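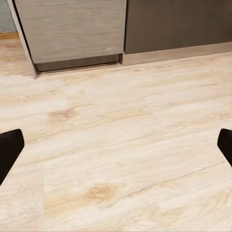

Stilto's new budget phone finally has a launch month, and I've got the early details

March 2022

So, remember the Stilto phone I kept going on about over the winter? The small one with the giant battery? It has a name now, it has a price, and it's coming in May. It's called the Dedside (yes, I know, I said it out loud a few times too) and I spent most of yesterday evening reading through the press sheet with a bowl of cereal next to me.

Let's start with the price, since that's what half of you wrote in asking. The Dedside will sell for 365 dollars unlocked. I had guessed 400 on this very page, so I was wrong, and I'm happy to be wrong in that direction! There's only one storage option at launch, with a memory card slot if you need more room. Stilto says a bigger version could follow later in the year, but they wouldn't put that in writing when I asked, so I wouldn't hold off for it.

The battery is the big story. Stilto is promising 3 full days of normal use, and "normal" in their footnote means calls, messages, maps and a bit of video. If you play games on the bus, you'll get less. I wrote to Liesbeth Bosman, who runs the phone side at Stilto, and asked her where all that battery went in such a small body. "We made the phone thicker," she wrote back. "People kept telling us they put a case on it anyway." Fair enough! I use a case that looks like a brick, so I can't complain.

The screen is flat, with no curved edges, and there's a real headphone jack on the bottom. I cheered a little at that one. My good wired headphones have been sitting in a drawer since my last upgrade and I've missed them. The fingerprint reader is on the side, built into the power button, same as the last Stilto.

Cameras are where I'm less excited. There are two on the back, a main one and a wide one, and a single one on the front. The sensors come from Stemico, who also made the ones in last year's model, and if you read my review of that phone you'll remember how it handled my sister's birthday dinner. Everybody came out orange. Stilto says the color processing has been redone from scratch – I'd like to see that for myself before I say anything nice about it. 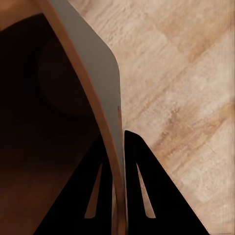
Updates and repairs

I was surprised by this part. The Dedside will get software updates for three years, and the battery can be swapped at any Verstraete store while you wait. Verstraete will also sell the battery on its own, along with the screen and the charging port, for anyone who likes doing that kind of job at home. I've replaced exactly one phone screen in my life and I ended up with a screw left over, so I'll be going to the store.

Imre Csonka from Verstraete told me over the phone that his repair people have had their hands on a test unit already. He said the back comes off with ordinary screws and there's very little glue inside. The price of the swap isn't settled yet. I asked twice.

Colors and preorders

You get a choice of dark green, gray or a sort of dusty pink. I'm leaning toward the green, though the pink looked pretty good in the press pictures. Every box has a charging cable, but the charger is extra (boo), so dig out an old one if you have it.

Preorders open 7 days before the phone goes on sale, both on Stilto's own site and at Verstraete. If you order early you get a plain black case thrown in. Stilto hasn't given the exact day in May, and the press sheet only says "spring" in one spot and "May" in another, so somebody over there may still be arguing about it.

I've asked for a review unit and I'm on the list. When it shows up I'll run the battery down the way I always do, with the brightness up and the same playlist on repeat, and I'll take it to another family dinner to check the camera. If there's something you want me to try with it, leave a comment under this post and I'll add it to my notes.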